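Progress report to the Bepari Small Grants Fund
Clurano Tool Library and Repair Room
October 26, 2020

Hi everyone,

I owe you a report on the second half of the grant, so I'm writing it at the kitchen table with a cup of coffee and a pile of receipts. As before, I've tried to keep it readable, and the ledger pages are attached separately for whoever likes that sort of thing (I do, a little).

Where the money stands

You gave us 3,000 dollars in January to get the lending shelves going and to start regular repair evenings in the old Tultska storefront. All of it is now either spent or promised. The biggest single chunk went on shelving, which cost more than I'd planned because the first set I priced was too shallow for a circular saw in its case. After that came insurance, then blades, sandpaper, drill bits and the other things that wear out, and then a secondhand label printer that has already earned its keep. The last of it is set aside for the winter heating bill. I asked you about that change by email in the summer and you said yes, so I'm just putting it on record.

Lending

We have 56 tools in the catalog that people can take home. The pressure washer is the most popular by a mile, and the tile cutter is second, which surprised me until I remembered how many people spent the spring staring at their bathrooms. Things we thought would fly off the shelf have mostly sat there. The biscuit joiner has gone out once. I'd like to keep it anyway!

Most loans come back on time. Late fees were in our original plan and I dropped them in the first weeks, mainly because collecting a dollar at the door took longer than checking the tool back in. Now we send a text the day before and another the day after, and that does the job. We've had 3 tools come back broken, all from ordinary wear, and two of them are fixed and lending again. The third is a belt sander with a cracked housing, and I think it's headed for the parts bin.

The catalog itself lives in Dristus, the inventory program you suggested. It's fine once you get used to it. My only real gripe is that it won't let two people edit the same item, so on busy evenings somebody ends up writing returns on the back of an envelope and typing them in later. I've asked their help desk about it and they say it's on the list.

Repair evenings

You'll remember we closed completely in the spring. When we opened up again we moved to booked slots, masks on, windows open, with items dropped off at the door instead of everyone crowding around one lamp. I was worried it would kill the mood, and it did change it — there's less chatting over the toaster while it's in pieces, and people miss that. On the other hand we get through more repairs per evening, and folks who never liked a crowd have started coming. I'd keep some booked slots even after things go back to normal.

Lamps, vacuum cleaners and sewing machines make up most of what comes in. Sewing machines especially, I suppose with all the mask making. A lot of them need nothing more than a good cleaning and a new needle, and it's a lovely thing to hand one back at the door. Printers are still our weak spot and we've started turning them away politely.

The room

The back room has been painted, the outlets have been checked by a licensed electrician (certificate in the attachments), and the leak over the side door is patched. I say patched and not fixed. The landlord knows. The lighting is better than it was but still a bit yellow for soldering.

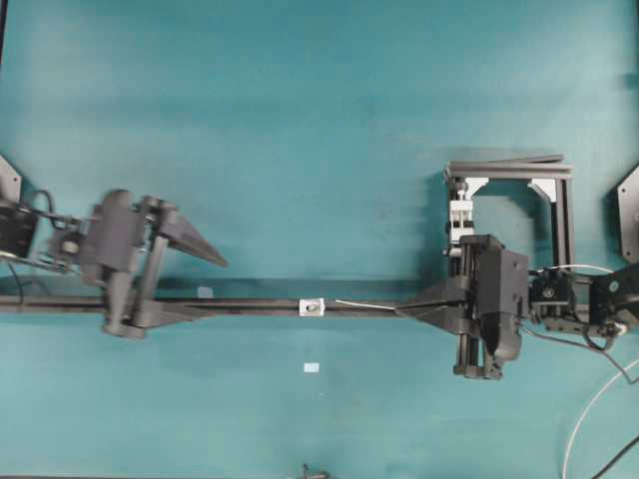 The black rail and grippers on the teal tabletop, fall 2020.

What's next

Over the winter I want to do three things. First, write a proper one-page guide for each power tool, since the manuals are either missing or forty pages long. Second, open for pickups on one more evening, if I can find people to cover it. Third, get the hand tools sorted and sharpened so they can join the catalog. They're in crates at the moment and nobody can find a chisel.

I'd also like to apply to you again for next year. I'm thinking of another 3,000 dollars, with most of it going to rent and a smaller share to replacing worn-out tools. If you'd prefer a different split, or want the heating as its own line, tell me before I fill in the form and save us both the back and forth.

Receipts, the ledger and the electrician's certificate are in the same folder as last time. Call if anything doesn't add up. Evenings are best for me.

Thanks again, and warm wishes from all of us at Clurano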